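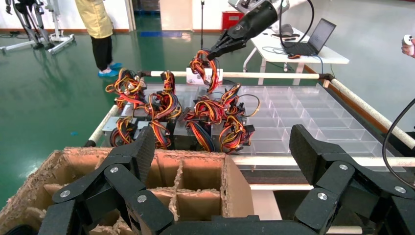

Progress report: power supply sorting and packing, Bullholm workshop
Prepared by Lai-ching Poon
15/06/2018

This report covers the period since the April update. It deals with the sorting of small power supply units, the packing trials and the money spent so far.

Work done

The Mikkelsen store has now been cleared. We took 232 units out of it, all of them small grey metal power supplies with their wire bundles still attached. Every unit has been given a stock number and entered in the register. The units had been kept in deep bins, and the wires were so badly knotted together that getting one unit out often meant lifting out several.

Sorting is done on the white tubular-framed table, using the large clear plastic tray. The tray is divided into compartments and works well for this. Units are set out at one end of it and the bundles are lifted and pulled apart there before anything is packed. Most bundles have red, orange, yellow and black wires, and clear plastic makes it easier to see which wire belongs to which unit. We did try working on a flat bench at first but the units slid around and the wires got caught under them.

Untangling remains the slowest part of the job. The longer harnesses spring back into loops as soon as they are let go. We have started folding each bundle back on itself and tying it once, close to the casing, before the unit is moved. This has helped, although a tie placed too close puts strain on the wires where they leave the metal. The written instructions have been changed to say a finger's width from the casing.

Packing

Units are packed in brown corrugated boxes with cardboard dividers that make square compartments, one unit to each. The size is right. The boxes themselves have not lasted well. They are being used over and over between the table and the shelves, and the top edges fray and tear with handling. The dividers hold up better than the outer walls. We would like to keep cardboard for shipping and move to something stiffer for use inside the workshop.

Atach has quoted for two kinds of reusable crate with removable dividers. The cheaper one is shallow, and the wires would stand up above the top edge and get crushed when crates are stacked. The deeper one is the better choice and I am asking for approval to order it - see the request at the end.

Room and working practice

Shoe covers and coats are worn in the sorting area. The register is kept on a laptop, and entries are made at the time of sorting. In April we were still writing on paper and copying it over at the end of the day, and two units were entered twice as a result. Both entries have been corrected.

Problems

Two units came out of the store with damaged connectors. They have been set aside and are not included in the packed stock. I have asked Altero whether replacement connectors can be supplied separately and am waiting for an answer.

Labels are a smaller problem. The paper ones do not stick well to the metal casings. We are tying tags to the wires for now, and the tags get caught up in the next bundle. A different adhesive label is on order.

Spending

Spending is within the amount agreed. The main costs have been staff hours and packing material. Nothing has been spent from the equipment line yet, and the crates would be the first charge against it.

Next steps

Finish tying and packing the remaining units. Test the new labels on a small batch before buying more. Update the register with shelf locations once the shelves have been numbered.

Request

Please confirm by return whether the deeper Atach crates can be bought from the equipment line. The quote is attached to the copy sent by mail.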